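## 4. Setting Up and Recording the Table-Clearing Task

This section covers the after-snack table task for the club arm. It assumes you have finished Section 3 (power, joint check, camera check) and that the arm is parked. Two people are needed: a driver at the leader handles and a spotter beside the table with a hand near the stop button.

Allow 30 minutes for your first set-up. After a few sessions it goes much faster.

### 4.1 What you need

- The club arm with the two-finger gripper fitted
- The Rarker laptop, charged, with its own power supply
- The task box from the gray cabinet (trays, bowl, cups, clear container, tissue)
- One small bag of dry rice
- Empty nut shells from the jar marked SHELLS
- A hand brush and dustpan

**Note:** Use shells only. Whole nuts are not allowed in the lab, and anyone with a nut allergy should trade jobs with someone on the laptop team. Wash your hands after you handle the jar.

### 4.2 Power and software

1. Check that the stop button is pressed in.
2. Plug in the laptop first, then the arm supply.
3. Connect the wrist camera cable. Push until it clicks.
4. Start Kombo from the desktop and wait for the status bar to turn green.
5. Choose **Task > Table Clearing**. If the task is not listed, you are in the wrong profile. Log out and log in as `club`.
6. Release the stop button by turning it clockwise.
7. Press **Home**. The arm moves slowly to its start position.

**Caution:** Keep hands, sleeves and lanyards off the table while the arm is homing. The spotter calls "clear" before the driver presses the button, every time.

If the arm stops halfway and Kombo shows `JOINT LIMIT`, press the stop button, move the arm by hand toward the middle of its range, and start again at step 6. Three failed tries in a row means you should get Awuor Mutiso or another mentor. Do not change the limits file.

### 4.3 Laying out the table

The layout doesn't have to match from one recording to the next. Small changes are useful in training, and Botond Szekeres's group got poor results in May when every tray sat on a tape mark. Stay inside the reach line, though.

1. Put the rectangular tray on one side of the table. Turn it a little so that its edges are not square to the table.
2. Pour a small handful of rice into the tray. Let it fall in a loose heap and leave stray grains where they land.
3. Add the shells. Drop most of them on or near the heap and push a couple partly under the rice.
4. Crumple a tissue and place it in the clear container. Stand the container at the far side of the table.
5. Set the round tray on the other side. Put the white bowl and the cups on it. Cups may stand, lie on their sides or sit one inside another.
6. Look at the table from the driver's seat. Anything you cannot see from there should be moved closer.

**Note:** A few grains on the bare wood are fine. Brush up rice only if it gets under the arm base or near a joint.

### 4.4 Checking the wrist view

Do this before every recording, even if you only moved one cup.

1. In Kombo, open **View > Wrist**.
2. Drive the arm over the middle of the table and hold it there.
3. Confirm that both fingers show along the lower part of the picture and that at least part of each tray is in view. Objects that run off the sides are acceptable at this height.
4. Look for glare on the table. If it covers a tray or a cup, close the blind nearest the table and check again.
5. Compare your view with the one below. Yours will differ in where things sit, but the rice and shells should be this easy to tell apart from the tray.
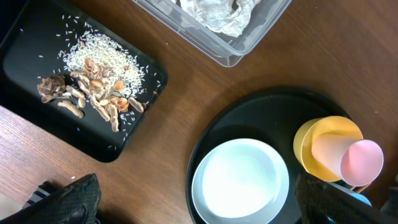
6. If the whole picture is soft, wipe the lens with the cloth in the camera pouch. Close objects such as the fingers can look a little blurred even when the lens is clean.
7. Press **Save View**. Kombo stores one still with your recording.

### 4.5 Recording a run

1. Enter both names in the **Driver** and **Spotter** boxes.
2. Spotter calls "clear." Driver presses **Record**.
3. Do one job per run – pick up a shell, move a cup, or lift the tissue. Mixed runs are hard to label later.
4. Move at a steady pace. If you miss a pickup, open the gripper, back off and try again in the same run.
5. Return to the start position and press **Stop**.
6. Mark the run **Good**, **Retry** or **Bad**. Retry means the job got done after a miss. Keep those.

**Caution:** Do not squeeze the shells to test grip strength. Fragments can get into the finger joint. Cleaning it takes most of a session.

Change drivers when your hands get tired. The shared set now holds 2,505 runs, and the labeling team (ask for Lâm Lò) would much rather have a short clean batch than a long sloppy one.

### 4.6 Shutting down

1. Press **Park** and wait for the arm to stop.
2. Press in the stop button, then unplug the arm supply.
3. Copy the session folder to the Dralo drive. Check that the file count matches before you close Kombo.
4. Return shells to the jar. Throw out the rice; don't pour it back in the bag.
5. Brush the table and the floor below it.
6. Write any faults in the log next to the door, with your name.

Questions about the arm go to Josphat Nyamweya. Questions about Kombo accounts go to Obadia Shirima.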